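The Folded Sleeve
What a cardboard box can teach us about keeping our clothes

By Borghild Hedlund
May 2, 2008

My grandmother kept her winter clothes in one trunk, and she opened it two times in the year. Everything in it was folded to the width of the trunk, to the centimeter, and when the lid came up there was a smell of soap and cedar. I own much more clothing than she did and I have no trunk. I have cardboard boxes, like most people who have moved apartment too often, and for many years I put the clothes in them badly.

So I went to see how it is done by people who do it all day. Justura is a small company which stores and forwards work clothing. The jackets and shirts come back from the customer in one box, they are looked over, folded again and placed in another box for the next wearer. In January, the busiest month, 1,038 pieces went over the tables. I was given a chair, a cup of very strong tea and permission to ask questions.

The work needs little furniture. There is a table, there are boxes with the flaps turned out, and there is a person standing. Dark blue is the color of nearly everything, and after one hour I had started to see small differences between one navy and another, as a painter perhaps does.
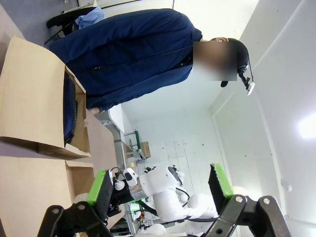 Navy jacket, navy fabric: at the table, with two boxes standing open.

İlker Çetinkaya has trained the packers here for 19 years. He speaks quietly and he dislikes to be hurried. When I asked him what is the most common mistake, he did not mention the folding at all. "People begin too early," he told me. "They have the shirt in the hand and they are already folding. First you must put it down and look at it."

Looking means several things. Is there a button missing? Is the zipper closed to the top? A zipper that stays open will bend under the weight of the other clothes, and after some months it keeps the bend. The pockets must be emptied, also the small ones. Çetinkaya has a jar of things from pockets on his windowsill, mostly coins and pencils, and one very nice brass key which has waited there since before my visit was planned.

Then comes the fold. The school of Väisänen, as they call it here after a woman who once taught the whole department, is simple to describe. The garment lies with the front down. The sleeves go straight back along the body and they do not cross each other, for crossed sleeves make a hill in the middle. The sides come in, the bottom comes up in two steps, and the piece is turned over so that the collar is on top. I tried it with a jacket and needed three attempts. The third was accepted, I think from politeness.
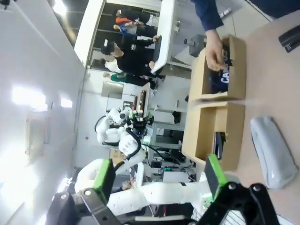 Printed clothes ask for more patience. Letters do not like a sharp crease, and a crack in the print can not be ironed away afterwards. The rule is that the fold goes beside the print and never through it, and that the print looks up, so the next person can read what is in the box without digging. Where a hand goes down into the box to a navy garment with white lettering, only "CA" can be read, and even two letters are a help when so much of the rest is blue. At home I have started to do the same with my sports shirts, and I find the correct one in the morning with my eyes half closed.

About the boxes themselves there are opinions. The older packers like a Prandatano carton, which has a double bottom, and the younger ones prefer the flat Callar model because it fits on any shelf. I listened to both sides and could not decide. What all agree on is that a box should not be filled to the edge. If you must press with the elbow to close the flaps, you have put in one jacket too many – and it is always the one at the bottom who suffers.

They agree also on the flaps. While you work, they are folded fully out, so that no sleeve can catch on them. It sounds like a very small thing. I had worked against my own flaps for years.
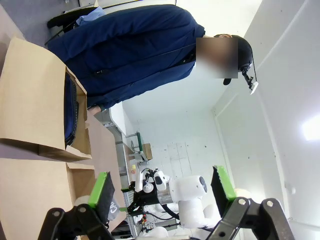 Flaps out, and a hand near the jacket's hem.

Before I left I asked Çetinkaya how he keeps his clothes at home. He laughed for a while. His wife does not allow him near the wardrobe, he said, he is too slow, and the children need to go to school. He has one drawer which is his own.

For readers who want to try, a few points from my notebook:

Wash before you store, and wait one full day after drying.
Close all zippers and the top button.
Heavy pieces first, knitted pieces last.
Write the content on the short side of the box, where you see it on the shelf.
Open every box once in the winter and let the air in.

My own boxes are now four, before they were seven. The jackets are in the first one, collars up.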